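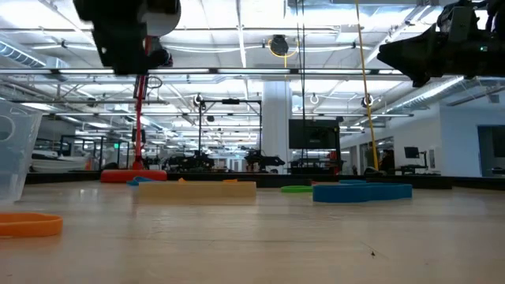
Veninar is the gripper comparison programme of the Stoltden workshop, and this page forms part of its public record. It was set up to answer a practical question put to us by partner sites: which finger shape should be fitted as standard to a two-arm table station that handles small, light household parts. All trials in the current round use the same table, the same parts and the same controller settings, so that a change in the result may be put down to the fingers. The parts are chosen to be awkward. Several are flat, ring-like shapes that lie low against the light wood, and one, the long tan-yellow piece, is close in colour to the tabletop, a useful test for the vision side of the work as well as for the grip. The station has two black grippers, and the one at upper right carries the tapered fingers, pointing left in this view, with the small green indicator light on its body.

## Conditions of the trial

Each finger set is given 200 attempts. An attempt begins with both arms raised clear of the table and ends when the part has been released into the bin, or when the operator stops the run. Parts that are pushed over the far edge are recorded as lost and are not replaced until the set is complete.

The grip force limit is fixed for the whole round. It was agreed before the first attempt and is not adjusted to suit any one finger set – a request to do so was considered in September and declined.

## Finger sets under comparison

**Tapered, plain.** The reference set. The narrow ends reach under a thin rim more readily than a broad pad, but they leave a small contact area, and long parts may turn in the grip while being lifted.

**Tapered, with Miettinen pads.** The same fingers with a soft facing added. The pads increase the thickness at the tip, and operators are asked to note separately any attempt in which the fingers fail to pass beneath a part.

**Follska broad fingers.** A flat, wide pattern intended for boxes and cartons. It is included at the request of two partner sites which already hold it in stock.

## Results to date

Only the plain tapered set has completed its attempts. Its success rate was 81 per cent. Most of the failures concerned parts lying flat, where the fingers closed above the rim and came away with nothing. Failures on the tan-yellow piece were recorded under a separate heading, as the camera did not always find its edge.

Figures for the padded and broad sets will be added when each has been checked against the run logs. Interim figures are not released.

## Use of this page

The photograph may be reproduced for teaching purposes with acknowledgement to the Stoltden workshop. Requests for the run logs should state the finger set required.

Page last revised 12th September.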